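Kit wash, again

April 4, 2025

Quick one tonight, got eleven minutes before the pasta boils over and I've promised three people I'd write down how the club kit gets done, so.

Took over the wash from Thoa Chu in November. She handed me the oval basket, a carrier bag of odd socks and a bit of paper that said COLD. RED RUNS. That was the whole handover. She was right about the red. First go I did the lot at 40 with a towel in and the towel is now pink and lives in the car.

So. Reds on their own. Cold, short spin, the Kuvano powder not the liquid (the liquid leaves a sort of film on the numbers, ask Rangi Ruddock, his 8 looked like a 3 for most of the winter). Inside out if you can be bothered. I mostly can't.

Colour catcher sheets, yes, get them. I was sceptical. A box from the corner shop lasts ages and the white trim stays white, or whiteish. Worth it for the trim alone, there's such a lot of trim on these.

Drying: over the bannister, over the doors, wherever. Never the tumbler. Toàn Ung tumbled his once and gave it to his sister after.
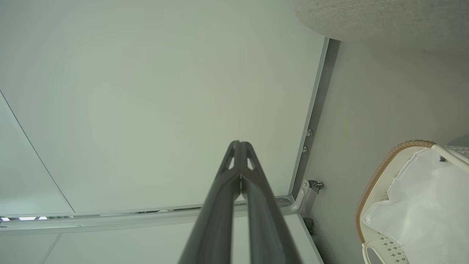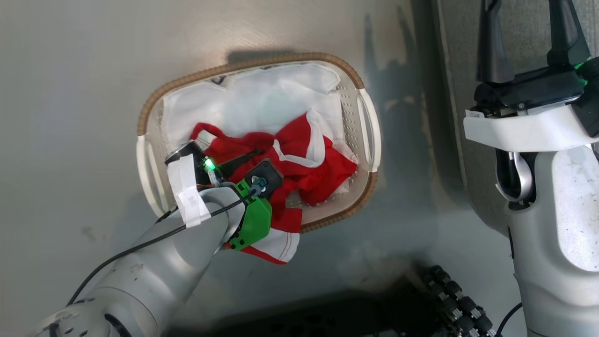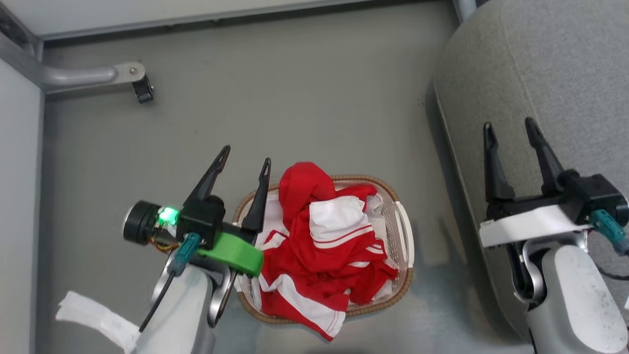

Folding is where it all falls down for me. Everything comes off the bannister and goes straight in the basket with good intentions and then it sits there. I know there's people who fold as they go, Huệ Nghiêm does hers stood up in the hall with her coat still on, but I need a flat surface and a radio or it doesnt happen. And once the red stuff is in a heap like that, with a striped corner hanging over the front rim, you can't tell what's what, so the first job is just pulling it all out and starting a pile. Shirts flat, sleeves in, in half, done. Shorts in half and half again. Don't try to be clever with the shorts.

The basket itself I've come round to. I wanted one of those tall hampers but you lose things at the bottom of a tall one, found a shin pad in mine that had been there since the last house. Low and wide is better, and the little holes let a bit of air in if something goes in damp. It shouldn't go in damp. It does.

Anyway the spare set still needs name tapes, I ordered 200 because it was cheaper than ordering fifty, so if anyone local wants name tapes that say the club name and nothing else, shout. Khải Võ has first dibs as he drove me to pick them up.

Next wash is mine, the one after is Rangi's, and he is getting the powder and the peice of paper.

Right, pasta.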